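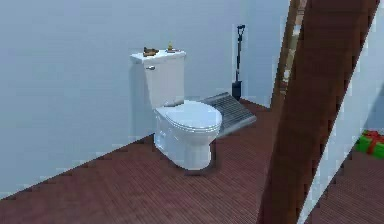 Surko Home Tasks Group — Minutes
30/03/2021, Bivville office and by call
Chair: Branislav Kollár
Minutes: Allen (again)

Search the wiki Go Advanced

1. Last meeting's minutes

Accepted, with one correction. The February minutes said the teleoperation delay had been "fixed." Işık asked that this be changed to "moved." It used to show up when the operator closed the gripper and now it shows up when the operator opens it. Corrected.

2. Recording by remote control, simulated house

The target for the bathroom and bedroom tasks was 338 usable demonstrations. Işık has kept 93 for the bathroom and 92 for the bedroom. Branislav asked why the two figures were so close. Işık said she stopped when her wrist did.

The bathroom task is lifting the toilet lid with the remote arm. Operators approach from the front of the bowl, then discover that the front is the hard side. Allen's runs include a long stretch where the arm hovers over the lid like a man deciding whether to knock. Branislav wanted these trimmed. Işık wanted them thrown out, on the grounds that a policy trained on hesitation will hesitate, and will do it faster than Allen. Thrown out.

There was a longer discussion of the things on top of the tank. Two operators have knocked them off on the way to the lid. Branislav's view is that a robot in a real bathroom will meet clutter and may as well get used to it. They stay. A run where anything lands on the floor counts as a failure, even if the lid goes up beautifully afterward.

The shovel by the wall also stays. Allen asked what a shovel was doing in a bathroom. The chair moved us on.

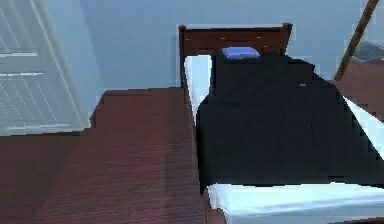 The bedroom task is pulling the dark blanket up over the pillow. Işık has been grabbing it by the edge nearest the foot of the bed, which drags the whole thing along in a lump. Branislav has been grabbing it just below the pillow, which is quicker and covers less. Both sets are labeled "make bed." We agreed that the robot cannot be expected to learn one habit from two people who don't share it, so from now on everyone grips just below the pillow, on the door side. Işık asked that her objection be minuted. It is.

Cloth is still slow to simulate. When an operator pulls hard, the picture falls behind the hand, the operator pulls harder, and the blanket arrives all at once. Operators are to move slowly and wait. Allen will put this on a card next to the controller, where the last card was.

3. Teaching by hand

We have the real arm for 5 sessions. Branislav would like to use them to guide it through the lid task directly, holding it by the wrist, and compare those paths with the remote ones. He expects the hand-guided paths to be smoother. Işık expects them to be smoother and to have a person's elbow in every camera view. Both may be right. We will mount the side camera higher and find out.

Anyone guiding the arm should switch it to free-drive first. Wrestling it in position mode does teach something, though mostly to the person.

4. Labels

Start and end points are still marked by whoever recorded the run. Işık ends hers when the gripper lets go. Branislav ends his when he is satisfied, which can take a while. Agreed: the run ends when the gripper is open and clear of the object.

5. Actions

Işık — relabel the bedroom runs, split by grip point.
Branislav — book the real arm and ask about the delay, wherever it is now.
Allen — controller card; rerecord his lid runs with more conviction.

6. Any other business

Allen asked if someone else could take the minutes next time. No one had heard the question clearly, owing to the call. Meeting closed.

We use cookies to remember your wiki settings. Accept Manage

Contact the wiki team | © 2021 Surko | Back to top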